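The Key of Room Six

When Győző Pintér came to Premstead, he had one suitcase and the address of a boarding house. The owner, Mr. Foulkes, gave him the key of room six and told him that the heating stopped at ten o'clock in the evening. Győző thanked him two times, because he was not sure that the first time was said correctly.

The room had a bed, a chair and a window to the railway. In the drawer of the table he found a letter. It was closed, and on the envelope somebody had written only "For Cosimo, when he is back."

He carried it down to the kitchen. Mr. Foulkes was peeling potatoes.

"Cosimo Sanna," said Mr. Foulkes, and he looked at the envelope for a long time. "He had the room before you. He left in February to see his sister in Sustville. The letter is from Aldo, who lived across the hall."

"And Aldo?"

"Aldo went also. They had a quarrel over a coat."

Győző did not understand how two grown men could quarrel over a coat, but he did not ask. He put the letter back in the drawer. In the evenings, when the trains were passing and the glass was shaking a little, he sometimes thought about it.

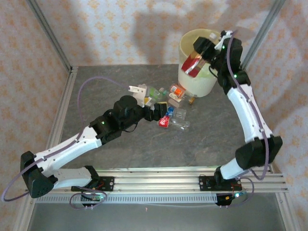 One night in the second winter there was a knock at his door. On the stairs stood a thin man with snow on his shoulders. He wore a brown coat, too wide for him, with sleeves that covered half of his hands.

"Excuse me," said the man. "I lived here once. I think I forgot something."

Győző opened the drawer and gave him the letter. The man read it standing, under the weak lamp of the hall. Then he sat down on the top stair and took the coat off, slowly, one sleeve and after the other.

"Do you know where he lives now?" he asked.

"No," said Győző. "But Mr. Foulkes is still awake. Come, it is warmer in the kitchen."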